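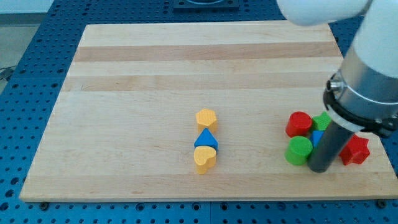

Gion Tanner reckons language is the wrong tool for telling an arm where to push a block, and that a joystick would get it done while I was still typing the sentence. He wrote that under my last post, and he's right about the typing. I've timed myself and it's embarrassing.

I still think he's wrong about the rest, so let me have a go at why.

Our pushing setup is about as plain as it gets. One arm, one finger, eight painted blocks, a wooden board. You type "move the green star next to the yellow heart" and the policy has to work out which lump of colour is the star, which is the heart, and what on earth "next to" means when there's a red cylinder in the way. A joystick skips all of that, because the person holding it has done the thinking. Fine for a demo! But then what you've built is a very expensive stick.

What I actually care about is the bit in the middle, where the instruction changes. Say the finger's halfway across the board and I type "no, a bit left of that". The old planner (we called it Pirkis, don't ask) would finish its whole plan first and then have a think. Lovely smooth paths, and about as responsive as a letter in the post. The one we run now picks a fresh little motion 5 times a second and looks at the camera each time, so a correction lands while it still matters. The paths are uglier. It dithers. I'd take the dithering every day of the week.

Elfriede Wallner hates the dithering, by the way, and we've had this out over more than one lunch. Her line is that a proper planner with a decent contact model would beat us on anything you could write down in advance, and I think she's probably right there too – I just can't think of much I'd want to write down in advance. Blocks roll. Stars catch on things with their silly points. A heart pushed on one lobe spins round and ends up facing somewhere you never asked for, and your contact model has to know all about it or start again.

Where I do lose sleep is the data. We've got nearly 300 labelled pushes that say "next to" and I'd say the people who labelled them meant at least 4 different things by it. Touching, not touching, same row, vaguely near. The policy has averaged the lot, so it parks blocks at a sort of polite distance that suits no one. More pushes won't sort that out. Somebody has to sit down with the labels and argue, and I suspect it's me, on Friday, with a big pot of tea.

So, Gion, keep your joystick. I'd even like to borrow it, as it's a quicker way to collect pushes than anything we've got. But I want the words attached to every one of them afterwards, including the rude ones.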